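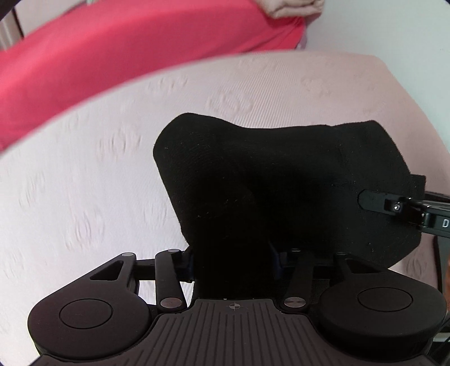

Sorting dark laundry on the bed: what works and what I'd skip

I have read a lot of folding advice and I don't believe most of it. One well-known trick promises to save you 88 minutes a week. I don't spend 88 minutes a week on folding, and I doubt you do either. What follows is the short version I still use, with the fussy parts taken out.

You need a bed, a basket and a lint roller. You don't need a folding board. Kha Quách lent me a Brindum one in May and I gave it back after 2 goes, as it was the wrong width for everything I own.

Step 1. Clear the bed
Take off the pillows and the duvet. A made bed looks nicer but small things vanish into it.

Step 2. Pull out the small pieces first
Socks and anything else that balls up. Shake each one out by its end. If it stays crumpled, leave it to one side and carry on.

Step 3. Lay the big pieces flat
Most guides tell you to smooth every crease before you start. 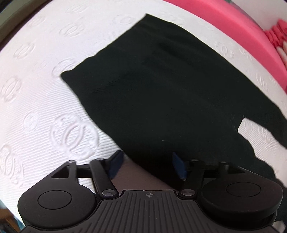 Smoothing is where I part company with the experts. Two passes with the flat of your hand will do for everyday clothes, and the rest comes out when you wear them. A few faint creases like the ones in that dark green piece, so dark it's nearly black, aren't worth a third pass. The pale specks of lint bother me more, and dark cloth on a white quilted mattress makes them easy to find. Roll them off before you fold, or you'll shut them inside.

Step 4. Fold in from the sides, then up
Sides to the middle, bottom to top, once more if your drawer is shallow. Sang Đoàn swears by 8 folds and standing everything on end. I tried it for 3 weeks and the row fell over each time I took something out.

Step 5. Put it away now
A pile left on the bed gets moved to a chair, and then you are folding it again.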